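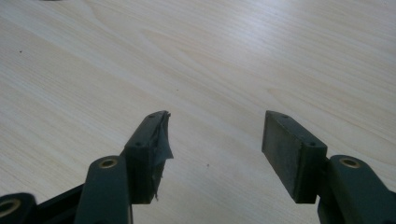

Progress report to Furnov: handling station, upkeep and repair

Prepared by Jonalyn Lumbao, Granus
Last updated: Tuesday, 4:10 p.m.

The station was down for part of two shifts this period. The rest of the time it ran as planned. Most of this report is about the gripper, where nearly all the maintenance hours went.

Work on the gripper

The tape on the left finger has failed. It is torn along the edges and there is a flap standing out past the tip. The right pad is still flat and intact. With one worn face and one good one, small parts turn a little as the jaws close, and the placement check rejects them. Rejects went from 13 in the first week to 44 in the last. Nearly all of the increase was on the thin brackets from Sandoval. The heavier parts did not show it.

We first thought the fingers were out of line and spent most of a morning on that. The finger screws were at the right torque and the linkage had no side play that we could feel. The brass inserts are tight in the arms. We put everything back the way it was and moved on to the grip faces.

The tape was always meant as a stopgap. It went on in April when the left pad came off and there was no spare on the shelf. We had planned to leave it for two weeks and it stayed much longer. The spare pads were on the same order as the wrist cable, and the supplier held both until the cable was ready. I have since split that order and the pads are promised for next week.

Until they arrive the speed is held at the lower setting, and the thin brackets are being loaded by hand on the second shift.

Plan for the pad change

Both pads will be replaced together, even though the right one looks fine. The old adhesive has to come off the left finger completely before the new pad goes on. Alcohol and a plastic scraper are enough for this. The blade we used last time left a groove in another finger, and that finger is now scrap. After the change, the closed position has to be taught again and the grip force reset. We will run 200 cycles with no parts, then 100 with Sandoval brackets, before going back to normal speed. I expect the job to take half a shift.

Other work on the station

The wrist cable was rerouted along the outside of the arm. It had been rubbing at the second clamp. The new cable is in stock but has not been fitted, and we will keep it for the next planned stop.

The table was releveled after the move to the Bruslow building. One foot was low. All pick positions were checked afterward and two were corrected.

The controller backup is now made at the end of every week and kept off the machine. This was an open item in the last report and can be closed.

Spending

Parts spending is under budget, mainly on account of the late order. The pads and cable will show up in the next period. I am asking to move over 200 dollars from travel to spares so that we can keep two full pad sets and one finger pair on the shelf. Furnov's approval is needed for this before the next order goes out.

Open items

Pad change and retest, waiting on parts.
Wrist cable, to be fitted at the next planned stop.
Grip face check to be added to the weekly sheet. The current sheet covers screws and cables only. A draft is with the second shift for comments.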